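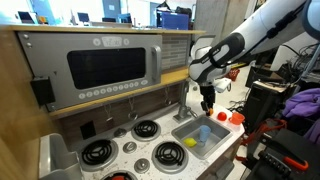 Figure 4-1. Arm at the toy kitchen, gripper down beside the sink.

4.2 Setting Up the Kitchen Task

This section applies to teams using the Lullus arm kit with the Tillex controller. Complete section 4.1 (mounting and cable routing) first.

1. Power on the controller and wait for the Ready line in the Clidel console.

2. Set the speed limit to 20 percent. Do not raise it until all waypoints have been run once.

3. Jog the arm to the Home pose. The wrist must clear the faucet on the way in and on the way out.

CAUTION: Keep hands off the countertop whenever the drives are enabled. One student holds the stop button at all times and does no other job.

4. Place the task objects. Balls and cups may start in the sink, on a burner, or on the strip of counter to the right of the sink. Write the start layout on the run sheet.
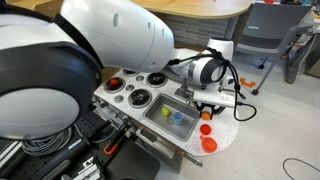

5. Jog the gripper above the first ball and save the pose as PICK_HIGH. Lower it until the fingertips are level with the middle of the ball, then save PICK_LOW.

6. Close the gripper with the force value at 25. If the ball slips, raise the value by one and try again. Values over 40 will trip the controller.

7. Check the wrist cable through one full pass. It must hang free and must not catch on the cups.

Note: The wrist camera needs 900 ms to settle after a fast move. Shorter waits give blurred frames, and the Lacerda color script will then miss the ball or report the wrong one.

8. Open the camera view and move the arm over the right end of the counter. The ball to be picked should lie between the fingers. If it sits to one side, correct the wrist offset in the tool menu. Do not move the ball.

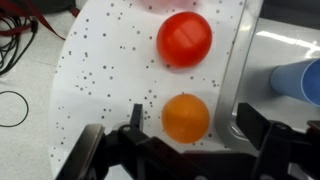
9. Set the camera exposure to 800 and lock it. Auto exposure must be off for scored runs.

10. Save the program under the team number and return the arm to Home before disabling the drives.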